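Filed under: Notebook, Moving & Settling In
3 comments

23 August 2024

Week 32 since the move. Writing up the relocation side of things while I still remember it, as Mattes Kettler starts the same process in January and asked for notes.

Residence permit. Renewal appointment done this morning. Waited 63 minutes past the slot. They wanted the original rental contract, and the scan I had was refused. Mirjam Grabner lent me her folder layout last month – permit papers at the front, insurance behind, everything else after – and it saved a lot of digging at the counter. New card should come by post. Until then the stamped receipt counts, but keep it with the passport.

Apartment. Still in the Tapsell building. Deposit was 600, paid in two parts. The landlord has agreed to extend month to month, in writing this time. Heating is billed separately and the first bill was about 400, much more than I had set aside. Mattes, ask for last year's statement before you sign anything.

Work. Contract with Plasus now runs without an end date. The probation letter went to my old address, so I only heard about it from Mirjam. Change the address with payroll yourself. Telling the front office does not do it.
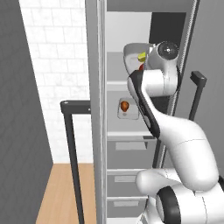

Language and getting around

Evening class at Skirnley, Tuesdays. I moved down a level after the second week and it was the right call. I can now handle the pharmacy and the post office. Phone calls are still bad. I write out what I want to say first and leave space for the answers.

Monthly pass is cheaper through the Fireck desk than at the station. Bring a photo. The bike came over in the second shipment with a bent rear wheel, claim still open.

Things I would do differently: ship fewer books, bring the winter coat in hand luggage, open the bank account in the first week. I waited until the first salary was due and had to ask for it to be held.

To do: chase the bike claim, send Mattes the list of offices with opening hours, ask Mirjam which dentist she uses.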